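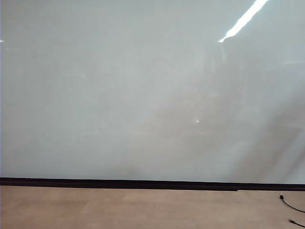

Cuaderno de taller > Closora > Colisiones y cuerda

Última actualización: marzo
Tiempo de lectura: 4 minutos

Entrada 18 – la cuerda atraviesa las plataformas

Empiezo a las 9:40. El problema sigue siendo el mismo de la entrada anterior: en el nivel de la cantera, cuando el personaje se balancea con velocidad alta y suelta la cuerda cerca de una plataforma fina, a veces cae dentro de ella y sale por debajo. No pasa siempre, y por eso nos ha costado tanto tiempo. En el navegador de escritorio casi no se ve. En la tableta vieja lo consigo reproducir sin mucho esfuerzo.

Lo primero que he hecho es fijar el paso de la física. Hasta ahora usábamos el tiempo real entre dos fotogramas, y si la tableta se retrasaba, el personaje daba un salto demasiado grande. Ahora el paso es constante y el dibujo interpola entre dos estados. He tenido que cambiar también el temporizador de los enemigos, que dependía del mismo valor y se habían puesto a caminar muy despacio.

Resultado: mejor, pero no resuelto. El personaje todavía atraviesa la plataforma si cae desde arriba del todo.

Segunda prueba. He limitado la velocidad máxima de caída a 400 píxeles por segundo. Con este valor ya no atraviesa nada, pero el juego pierde la gracia. La caída se siente como dentro del agua. Lo he dejado detrás de una opción de depuración, por si alguien lo quiere comparar, y he vuelto al valor anterior.

Tercera prueba, la que se queda. En lugar de mirar solamente la posición final, el código traza un segmento desde la posición vieja hasta la nueva y busca el primer borde superior que corta. Si lo encuentra, coloca los pies del personaje encima y anula la velocidad vertical. Esto lo hacemos solo para las plataformas de un sentido, porque las paredes gruesas nunca han dado problemas y no quiero tocar lo que funciona.

He escrito una repetición automática: la misma partida grabada, lanzada 216 veces, cada vez con un retraso artificial distinto. Antes del cambio, el personaje se perdía en 5 de ellas. Después del cambio, en ninguna. La grabación está en la carpeta de pruebas con el nombre cantera_caida.

Cosas que he roto por el camino

– El salto desde el borde. Si el jugador pulsa saltar justo en el momento de aterrizar, el salto se come. Creo que es el orden: primero se resuelve la colisión y después se lee el botón, y tendría que ser al revés. Pendiente.

– El sonido de los pies suena dos veces en las rampas. Molesta, pero no es grave.

– La sombra debajo del personaje parpadea. Esto ya lo hacía antes, según la versión que tenemos guardada de Werden, así que no lo apunto como error nuevo.

Sobre la cuerda misma

El editor de niveles Gautier guarda el punto de enganche en coordenadas de la casilla, y el juego Closora lo lee en coordenadas del mundo. Hasta ahora la conversión se hacía en tres sitios diferentes, con tres redondeos diferentes. He dejado una sola función. Los ganchos del segundo mundo se han movido un píxel hacia la izquierda; en el dibujo no se aprecia, pero quien tenga niveles a medio hacer debe exportarlos otra vez antes de mezclar los cambios.

También he probado a hacer la cuerda un poco elástica. Me gustaba la idea y el primer balanceo es muy bonito. El segundo ya no tanto: la cuerda acumula energía, y después de unos cuantos balanceos el personaje sale disparado fuera del nivel. Con más amortiguación se arregla, pero entonces la diferencia con la cuerda rígida es casi nula. Lo abandono por el momento. El código está en una rama aparte, sin limpiar.

Dudas para comentar

¿Queremos que el jugador pueda engancharse mientras está cayendo? Ahora puede, y en la torre de Fisivmont esto permite saltarse toda la parte de los cubos. A mí me parece divertido y lo dejaría, quizá con una moneda escondida arriba como premio. Pero si la parte de los cubos es donde se enseña a empujar, entonces hay que cerrar el hueco con un techo.

¿Mantenemos la compatibilidad con las partidas guardadas? El cambio del paso de física invalida las repeticiones viejas de la tabla de tiempos. Las partidas normales cargan bien.

Para la próxima sesión: el orden de lectura del botón, el sonido de las rampas, y volver a medir en la tableta con la música activada, que hoy la tenía quitada. Los cambios están subidos a la rama de colisiones, todavía sin mezclar. Cierro a las 17:15.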